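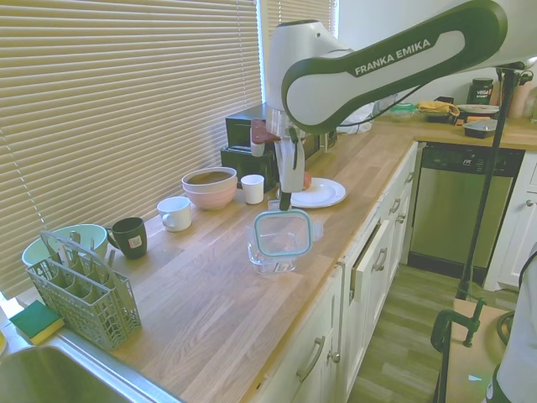 Most gripper comparisons I read are still done with wooden blocks, and I think we should stop publishing them. A block has flat sides, it doesn't bend, and it looks the same to a camera from every direction. Almost any pair of fingers will pick one up. When Wadeck and Lomen both report 100 percent on blocks, a buyer has learned very little.

Kitchen things are a better test. Take a square glass container with a snap-on lid. The glass is hard for a depth camera to read, the walls are slick, and the rim is soft rubber. The lid is thin and has to be held by its edge. A gripper that handles the container well may still fumble the lid, and a single score hides that.

I ran 238 grasps with 2 sets of fingers before I changed my mind on this. On blocks I could not tell the sets apart. On lids, one of them dropped 17 more than the other. The arm and the controller settings stayed the same all the way through.

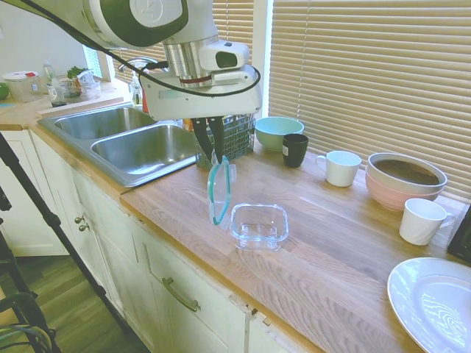 Juraj Doležal wrote back that kitchens are too hard to repeat, and that a lab in another city can buy the same block but will never have the same counter, light, or dishes. He would keep the blocks as a baseline and add the glass later.

He has a point about the light. I would still put the glass first. Containers are cheap, and the model number can go in the report along with the finger material and the closing force. Window light is harder, so write down the time of day and whether the blinds were closed.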